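About Kestlow

Share 14 Comments 3

Kestlow sorts, grades and repacks headwear and small accessories for resale. Work arrives from consignment shops, end-of-season clearances and estate lots, and leaves as sorted stock with a count sheet. We do not sell to the public. Our customers are store owners who want caps they can put on a shelf the same afternoon.

The company was set up by Binta Anozie after several years of buying mixed lots for a market stall. Mixed lots are cheap for a reason: a carton of 200 caps may hold every size, closure and fabric, and the buyer pays for the hours needed to separate them. Kestlow does that separation as a service and charges by the piece.

What we handle

Baseball caps, in denim, twill, wool blend and mesh. Bucket hats and flat caps. Knit hats from October onward. We take scarves and belts only when they come inside a headwear lot. We do not take helmets, costume pieces or anything with a fur trim.

Minimum lot size is 200 pieces. Maximum for a single booking is 3,000. Larger lots are split into two bookings with separate count sheets.

How the sorting works

A lot is tipped out onto the table in small piles. Each cap is picked up, turned over, and checked at the sweatband, the closure and the brim, in that order. The sweatband is checked first because it rejects more pieces than everything else combined.

Grade 1 is clean, holds its shape and has a working closure. Grade 2 has a fault a customer would find but could live with — a softened brim, light fading on the crown. Everything below Grade 2 goes to textile recycling unless the owner asks for it back.

Sorted pieces go into plastic bins. We moved from cartons to bins after our first year. Cartons shed dust, lose their corners and have to be opened to see what is in them. A translucent bin can be read from the side, and it wipes clean between lots. Bin color is assigned per lot, and the key is written at the top of the count sheet.

Caps are nested crown into crown for packing, never folded. Structured and unstructured caps are packed separately. Denim goes at the bottom of the shipping carton, as it is the heaviest fabric we see and will flatten anything under it.

Where we work

The sorting room is on the upper floor of the Ogbonna building, above the Traklow print shop. It has long tables and a freight elevator shared with the other tenants. Receiving is open until 4 p.m. Deliveries after that are held downstairs overnight and logged the next morning.

Capacity is 1,000 pieces a day on single-fabric lots. Mixed lots run slower and are quoted after a sample of the first carton.

Count sheets

Every lot leaves with a sheet listing pieces received, pieces in each grade, pieces recycled, and closure type. Brinditz, the inventory template we use, exports to a plain spreadsheet. If our count differs from the sender's, we recount once and report both numbers.
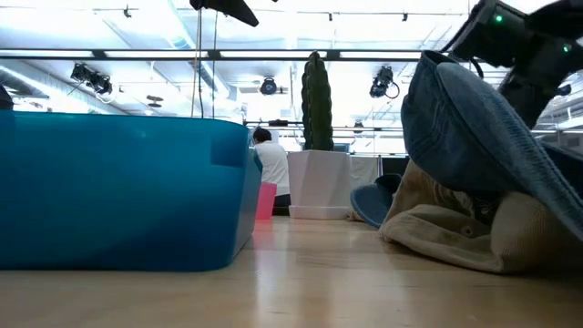

Comments (3)

Delphine: We sent a mixed lot in the spring and the closure column on the sheet saved us a full day of tagging. One request, please add brim shape. Curved and flat sell to different people in our store and we still have to split them ourselves.

Kestlow: Brim shape can be added on request at booking. It is charged as a second pass.

Delphine: Fine by me. Is that per lot or per piece?

Related
Booking a lot
Grade 1 and Grade 2 in detail
Preparing cartons for receiving
Knit hats: seasonal schedule

This site uses cookies to remember your settings. By continuing to browse you accept their use.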